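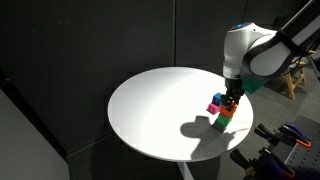 *Reading time: 3 minutes*

# Rear Racks and Wheels: Frequently Asked Questions

The following answers address the questions most often received by Grestik customer support on the Sandberg rear rack and the Itatix touring wheelset. Questions on orders already placed should be sent through the order page, with the order number in the subject line.

## Sandberg rear rack

**Will the rack fit a frame without threaded eyelets?**

The rack requires two threaded eyelets near the rear axle. The upper stays may be attached either to eyelets on the frame or to the seat collar sold separately. Clamps that fasten to the lower part of the seat stays are not approved for use with this rack.

**Can it be fitted to a bicycle with disc brakes?**

Yes, in most cases. Where the brake caliper sits outside the rear triangle, the long spacers and longer bolts must be used on the left side. Both are supplied in the box. Please check that the rack leg clears the caliper and the hose before tightening.

**Can the rack be mounted on a carbon frame?**

Only if the frame manufacturer states in writing that the frame is suitable for a rear rack. Grestik cannot confirm this on the manufacturer's behalf.

**Are the bolts included?**

All bolts, washers and spacers are included. A hex key is not. Bolt tension should be checked after the first ride and again at the start of each season.

**Does the rack accept a child seat?**

No. The rack is intended for panniers and luggage only.

**My panniers move from side to side. Is there a remedy?**

Most pannier hooks are shipped with plastic inserts for different tube sizes. Movement usually means that the wrong insert is fitted, or none. If the bags still move, adjust the lower hook so that it sits firmly against the rack leg.

## Itatix touring wheelset

**How many spokes does each wheel have?**

The wheelset is sold in one version only, with 36 spokes front and rear. The same spoke length is not used throughout: the drive side of the rear wheel takes a shorter spoke. Replacements are sold in packs of 11, and the side must be selected when ordering.

**Will an 11-speed cassette fit?**

Yes. The hub body accepts 11-speed road cassettes without a spacer. For 10-speed cassettes, use the thin spacer supplied — the cassette will be loose without it.

**Do the wheels need to be trued after delivery?**

The wheels are trued and tensioned before leaving the Endport warehouse. A small amount of settling is normal. Customers are advised to have a bicycle shop check the spoke tension after the first 200 miles.

**Are rim tape and quick-release skewers supplied?**

Rim tape is fitted. Skewers are not supplied.

**Can the wheels be used with tubeless tires?**

No. The rims are designed for use with inner tubes. Use with tubeless tires or sealant voids the warranty.

## Delivery, returns and warranty

**When will my order ship?**

Items shown as in stock leave Endport within 48 hours. Wheels are packed in a separate carton and may arrive apart from the remainder of the order.

**May I return a part that has been fitted?**

Fitted parts may be returned only if they are faulty. Parts that do not suit the bicycle may be exchanged if they are unused and in the original packaging.

**What is required for a warranty claim?**

Please send the order number, a short account of the fault and a clear photograph of the part. Wheels should not be taken apart before the claim has been reviewed.

**Where can I find the fitting instructions?**

A printed sheet is enclosed with each product. Copies may be requested by quoting form 254 for the rack. The wheelset sheet has no form number and can be requested by product name.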